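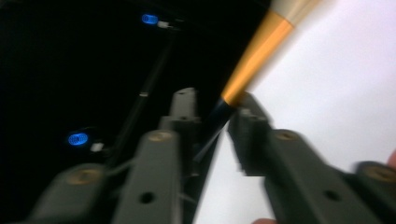 10월, 잉크 노트 (철갈 잉크 3차 배치)

오전 9시 40분. 드디어 3차 배치 병을 열었다! 2차 때는 뚜껑을 열자마자 곰팡내가 올라와서 반나절 기분이 가라앉았는데, 오늘은 시큼하고 살짝 나무 같은 냄새뿐이다. 정향을 두 알 넣어 둔 게 먹힌 건지, 병을 제대로 삶은 덕인지는 아직 모르겠다. 둘을 한꺼번에 바꿔 버렸으니 내 잘못이다. 4차에서는 하나만 바꿀 것.

배합 (3차)
오배자 가루 48 g
황산제일철 2차 때와 같은 양, 같은 봉지
아라비아검은 Femura 것. 덩어리째 와서 절구로 빻음
증류수 306 ml
정향 2알

오배자는 찬물에 그냥 담가 두었다. 끓이면 빨리 나오기는 하는데 색이 탁해지는 느낌이 있고, 무엇보다 찬물 쪽이 거르기가 훨씬 편하다. 면포 두 겹, 그다음 커피 필터. 커피 필터는 중간에 꼭 막히니까 미리 세 장쯤 접어 둘 것(매번 젖은 손으로 접다가 찢는다).

갓 섞은 잉크를 종이에 그으면 처음엔 옅은 회갈색이라 실망스럽다. 그런데 차 한 잔 끓이고 돌아오면 그 선이 남빛 도는 검정으로 올라와 있다. 몇 번을 봐도 신난다. 철이 공기를 만나 산화되는 거라고 머리로는 알아도, 눈앞에서 보면 그냥 좋다!

종이별 메모
Van Hecke 면지: 최고. 선 가장자리가 또렷하고 뒷면 비침 없음. 가는 획에서 농담이 예쁘게 남는다.
Dronov 스케치북: 번짐이 있다. 특히 획이 겹치는 곳. 아라비아검을 조금 늘려 볼 만함.
창고에서 나온 116 g짜리 무명 종이: 기대를 안 했는데 꽤 괜찮다. 표면이 거칠어서 촉이 가끔 걸린다. 남은 게 얼마 없으니 시험용으로 아껴 쓰기.

펜은 딥펜만 썼다. 만년필에 넣어 보고 싶은 마음이 굴뚝같지만 참는 중. 검이 들어간 잉크라 피드가 막히면 살리기 어렵고, 산도도 제대로 재 보지 않았다. 검을 뺀 묽은 배합을 따로 만들면 싼 펜 하나쯤은 걸어 볼 수 있을 것 같다. 촉은 쓰고 바로 물에 헹궈 닦을 것. 지난번에 점심 먹고 와서 닦았더니 촉 안쪽에 벌써 녹이 앉아 있었다.

오후 2시 반. Nadine Semaan이 들러서 몇 줄 써 보고 갔다. 획이 굵은 글씨를 쓰는 사람이라 내 시험 글씨와는 다른 문제가 보인다. 내려긋는 획 끝에 잉크가 고여서 마르는 데 오래 걸리고, 마른 자리가 살짝 번들거린다. Nadine은 검이 많다는 의견. 그런데 Dronov 종이에서는 검이 모자라 보였으니 한 병으로 둘 다 맞추기는 힘들겠다. 작은 병 두 개로 나눠서 한쪽에만 검 용액을 더 넣어 보기로 했다.

퇴색 시험도 걸었다. Van Hecke 면지를 띠로 잘라 위쪽 절반은 두꺼운 종이로 가리고 남쪽 창에 붙임. 비교용으로 2차 잉크와 시판 염료 잉크도 나란히. 띠 뒷면에 연필로 배치 번호 적어 둠. 창 청소할 때 떼지 말아 주세요!

보관은 Cellbridge 갈색 유리병. 마개 안쪽 패킹이 고무라서 산에 버틸지 조금 걱정된다. 병 바닥에 침전이 벌써 얇게 깔렸는데, 흔들지 말고 윗물만 떠서 쓰는 중.

다음에 할 것
정향 빼고 병만 삶은 4차 배치
pH 시험지 주문
레드와인 조금 넣는 옛 배합 (냄새가 궁금해서라도 꼭)
오배자 찌꺼기로 면 조각 염색, 버리기 아깝다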